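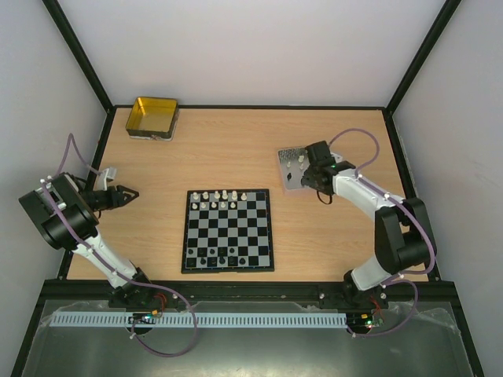

Chess set-up under way on one of our two-arm benches, with pieces still in the bin beside the board.

FOR IMMEDIATE RELEASE

Nultosow opens its chore bench to visitors this January, and no, it won't be folding your laundry

I run Nultosow, and the question I get at every family dinner is when one of my robots is going to come over and clean the kitchen. So I'm going to answer it in a press release, where my sister can read it too. Not this year. Probably not next year either. But a pair of arms can do a lot more at a table than they could when we started, and we'd like people to come see where things stand.

Starting in January we're opening our Skullosau workshop to the public in the afternoons, doors at 2 p.m. We'll be showing what we call the Miah chores, a list of small jobs we picked because everybody has done them and everybody has an opinion on how they should be done. Setting up a chessboard is on there. So are pairing socks, sorting screws into trays, closing a zipper bag and putting the lid back on a jar (I hate the jar).

People laugh at the chess one until they think about it. Playing the game is the part computers got good at ages ago. Getting the pieces out of a bin and standing them on the right squares is a different kind of problem — they lie every which way, they roll, and a black pawn on a black square is hard enough for me to see from across the room. Then there's the crowding. The more of the board you've filled, the less space there is for a gripper to get in without knocking a neighbor over.

We've now logged 612 full attempts at the chess job. In 502 of them the board got finished with no human hand reaching in. I'm really proud of that! I'm also the one who watched the others, and a toppled bishop can turn into a very long afternoon. A kid with a little patience would still beat us on speed, easily.

So, can machines do chores yet? My own answer is that shop-floor work is closer than housework, and I'd put money on it staying that way for a while. In a shop you can decide where the bin goes, bolt things down and keep the lights the same all day. Sorting screws is already useful to us and we use it ourselves. Your kitchen has a dog in it, and somebody moved the colander.

We're also putting out recordings from 500 of the chess attempts through our partner Pisier, failures included. Schools and hobby groups can have them for free. I'd love for somebody outside our building to look at them and tell us what we've been doing wrong with the knights.

Visits last an hour and are limited to 10 people at a time, so please book ahead. You can bring a small household job in a shoebox and we'll try it if it's safe and dry. We had a go at a tangled necklace at a preview day and I'd rather not discuss the result.

Booking for the January visits is open now through the Nultosow front desk in Skullosau. Reporters who want bench time outside visiting hours should ask for the press list, and mornings before 11 a.m. are best for us.

About Nultosow
Nultosow builds and tests tabletop robot systems for small workshops. The Miah chores are run at its Skullosau site, and recordings are distributed by Pisier.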